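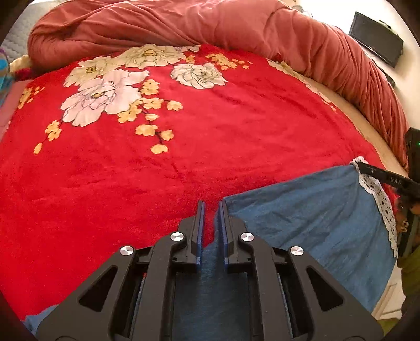 Folding Clothing on a Made Bed

Prepared by Milagros Lucero, Hernow Residence Services

Residents may use the bed as a folding surface when no table is available. Please complete the steps in the order given.

Step 1. Smooth the bed covering by hand, working from the center toward the sides. Small wrinkles may remain. Move pillows, towels and comforters to the back of the bed.

Step 2. Lay one garment face down in the middle of the cleared area. Fasten all buttons and zippers.

Step 3. Fold both sides inward to form a long rectangle, then fold the bottom edge up to meet the top.
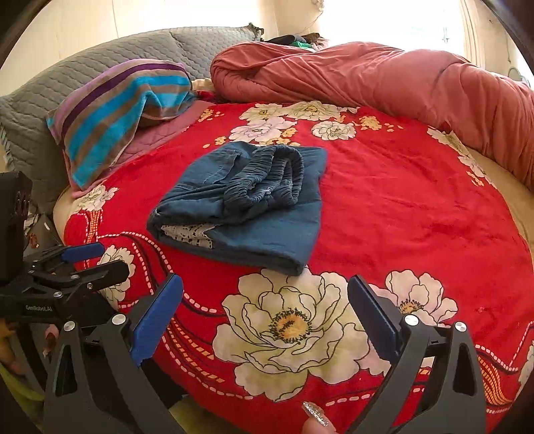
Step 4. Garments with a gathered or elastic section require additional care. Keep that section flat on the outside of the fold and do not stretch it. Tuck any lining beneath the outer layer and press the lower edge with the palm.

Step 5. Stack no more than 8 garments in one pile, with the heaviest at the bottom.

Folded items should be put away before 8 p.m. Replacement drawer labels are available in Room 141.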